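Lakiva Hand Unit – Set-up and Operation
Revision of Sun 29 March. Replaces all earlier copies of Section 4.

## 4. Working with garments and soft goods

This section covers the first session on cloth. The unit must already be assembled (Section 2) and paired with the Mudis recorder (Section 3). For rigid objects, go to Section 5.

### 4.1 Before you start

1. Charge the battery until the status light on the grip stays green.
2. Set the recorder profile to **Soft goods**. The default profile closes the fingers too fast for knit fabric.
3. Check the room light at the work surface. The minimum is 600 lux. If the reading is lower, add a lamp to the side of the work area.
4. Wipe the lens with the supplied cloth. Do not use paper towel.
5. Inspect both finger pads. The dotted surface should be clean to the touch, with no lint packed into it.
6. Open and close the fingers fully, using the trigger only. The linkage must travel without a catch at either end.

**Note:** The lens covers a round field. The corners of the preview are black in normal use. If black also appears along one straight side, the lens ring is not seated; see 3.6.

**Caution:** Keep drawstrings, loose thread and hair away from the linkage bars. The openings in the bars are wide enough to trap them when the fingers close.

### 4.2 Laying out the work

1. Spread the backing textile. Any bed-size blanket can be used. Deep pile is allowed, but select **High pile** under Surface so that the recorder does not treat the pile as part of the garment.
2. Lay one garment on the backing. It does not have to be flat or straight. Folds and tucked sleeves are acceptable.
3. Choose a garment that differs from the backing in color. A dark jacket on a pale or mauve blanket is a suitable pair.
4. Hold the unit over the garment with the fingers open and pointing away from you.
5. Adjust your wrist until both fingertips show at the bottom of the preview and the target edge lies between them or just ahead.

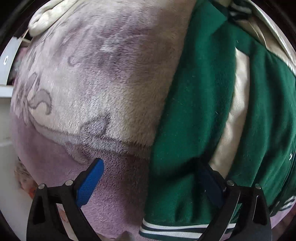 6. Press **Mark** once. The recorder stores the start position and gives a short tone.
7. Wait for the second tone before moving. If it does not come, lower the unit slightly and press **Mark** again.

Trim and ribbing make good targets for a first session. A striped hem gives the tracker strong lines to follow, and a welt strip in a contrasting color works nearly as well. Plain matte cloth is harder. If the garment has no trim, start at a seam.

**Note:** Small bits of lint on the garment do not need to be removed. Long fibers that cross a fingertip should be.

Household items at the edges of the work area do not affect tracking. Mirrors and uncovered windows do – turn the layout so that they are outside the lens field.

### 4.3 Grasping an edge

1. From the start position, lower the unit until the pads are level with the target edge.
2. Place one finger on each side of the fold. Do not push the fingertips straight down into the pile.
3. Squeeze the trigger slowly to the first stop. The grip light turns amber at light contact.
4. Continue to the second stop. The light turns blue.
5. Lift to a height of 50 mm and hold still until the tone sounds.
6. Lower the garment, release the trigger fully, and move the unit clear.
7. Press **End**.

Repeat from a new position. One standard set is 44 grasps. Sets may be paused at any point between **End** and the next **Mark**, but not during a grasp.

**Caution:** Do not close the fingers on snap buttons, zippers or rivets. Metal edges cut the pad surface, and a cut pad must be replaced. Pads are sold only in pairs, under part number 221.

### 4.4 Thick folds and mixed materials

Garments made of more than one material need a slower approach. Smooth, leather-like sleeves slide between the pads at light pressure, while heavy body cloth holds at the same setting.

1. Open the Grip menu and select **Mixed**.
2. Make the first grasp on the heavier cloth. The recorder takes this as its reference.
3. Move to the smooth material and repeat the grasp without changing the setting.
4. If the material slips twice in a row, raise the pressure one step. Do not raise it more than two steps above the reference.
5. For a thick, rounded fold, approach from the hem end and work upward along the fold.

Where a deep crease lies in shadow, the depth estimate may flicker. The preview outlines the affected area in yellow. Rotate your wrist a little and let the outline clear before squeezing. Moving the lamp during a set is not recommended – end the set first. 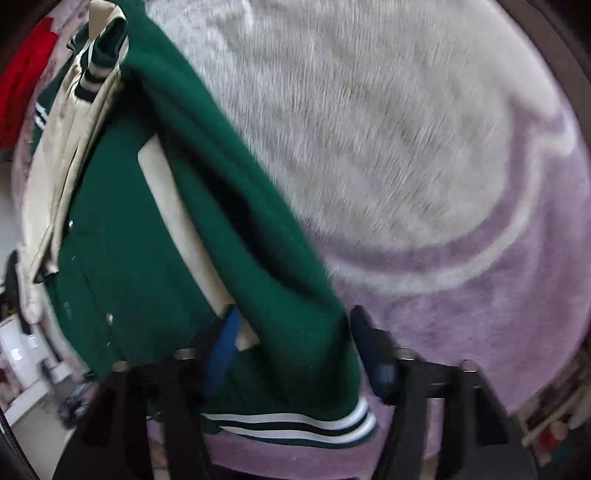

Stojanovska reported after its trial in May that step 5 slowed its operators at first, and that the upward approach should be optional for jackets with a ribbed hem, where the band can be taken directly from below. It also asked for a louder second tone. Pena has accepted the first point. On ribbed hems, the direct approach is permitted from this revision onward, provided that the pressure is at the reference setting. The tone volume is unchanged, but can be routed to an earpiece through the recorder socket.

### 4.5 After the session

1. Press and hold **End** until the recorder shows *Set closed*.
2. Switch off the unit and park the fingers in the open position.
3. Remove lint from the pads with the soft brush. Brush along the pad, from the linkage toward the tip.
4. Check the joint pins. Each head should sit level with its neighbor. A raised pin must be pressed home before the next session.
5. Copy the set to storage before recharging.

**Caution:** Do not use adhesive lint rollers on the pads. Residue changes the grip reference, and every later set will need recalibration as described in 7.2.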